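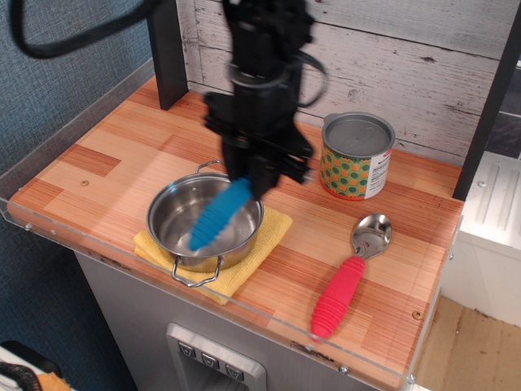

Jun 10, 2026
By Rohani Mangundap

Home | Kitchen | Laundry | Workshop | Garden

My small pots get more use than everything else in the cupboard put together. I have one big stockpot that I was very proud of when I bought it, and it comes out in January for soup and then goes back to holding the baking sheets upright. The little ones are on the stove or the counter every single day. So I thought I'd write down what I do with them, plus some odds and ends about canned food and towels that people have asked me for since the last page.

Put a cloth under it

If you have a wood counter, please put something under your pot! I use a microfiber towel folded over a couple of times. It stops the pot from skating around while you stir, it saves the finish from scratches, and it catches the drips that always run down the outside of the can when you pour. Yellow ones are my favorite because I can spot them in the laundry pile and they never get mixed in with the bathroom cloths.

One warning though. Microfiber is for a pot that has cooled down or hasn't been on the burner yet. It's a synthetic and it will melt or go stiff and shiny if you set a really hot pan on it (ask me about the blue one I ruined). Straight off the stove you want a cork mat, a trivet or a thick cotton towel.

Wash the towels without fabric softener. Warm water, a bit of plain detergent, and hang them up or use low heat. Softener coats them and then they just push the water around.

Wire loop handles

I love these on a small steel pot because they flop down and you can fit the thing in a crowded drawer. They do get hot, all the way around, and they get hot faster than you'd think. Keep a dry cloth in each hand when you lift. A damp one lets the heat straight through and you'll be doing a little dance to the sink.

If the loops get loose and rattly, look at where they go into the bracket. Usually the ends have just spread a bit and a gentle squeeze with pliers will sort it out. Put a scrap of rag in the jaws so you don't chew up the metal. Rinse food out of those brackets too, an old toothbrush gets right in.

Opening and pouring cans

Wipe the top before you open it. My mother did this and I thought it was fussy until I looked at the cloth afterward. With a pull-tab, I slide the handle of a teaspoon under the ring to lift it, then pull slowly toward me, and I go very slow on the last half inch, which is where the splatter happens. The lid edge is sharp, so I drop it back inside the empty can and pinch the top in a little before it goes in the recycling.

For thick soup or beans, run a long spoon around the inside first and most of it will slide out in one go. Then a splash of water in the can, swirl, and into the pot with that too.

Leftovers don't go in the fridge in the can. I move them to a jar with a lid.

Spoons with fat rubbery grips

My wrists aren't what they were and I've gone over completely to chunky handles. I have a red one from a Sauerland set, steel bowl, ribbed grip, and I reach for it before any of the nice wooden ones. The ribs do collect gunk. Once a week I scrub them with baking soda and a drop of dish soap, going along the grooves, and rinse well. Don't leave the spoon leaning in a pot on the stove, some grips are only good to a certain heat and the package has always gone in the trash by the time you want to check.

If the grip has turned sticky, that's often just old cooking oil. Try the baking soda twice before you give up on it.

Getting the inside shiny again

White chalky spots come from hard water. A glug of white vinegar with an equal amount of water, let it sit for 22 minutes (I set the timer for whatever's left of my radio show), then wipe and wash as usual. Rainbow colors come off the same way. For burned-on rice or milk, cover it with water, add a spoonful of baking soda, simmer it gently and let it cool before you scrape, with wood or plastic only. Dry the pot right away or the spots will be back by supper.

Next time I'll do lids and where on earth to keep them. I have too many and I'm trying out a rack from Grinitz on the inside of the cupboard door.

Previous tips | Next tips | Back to Kitchen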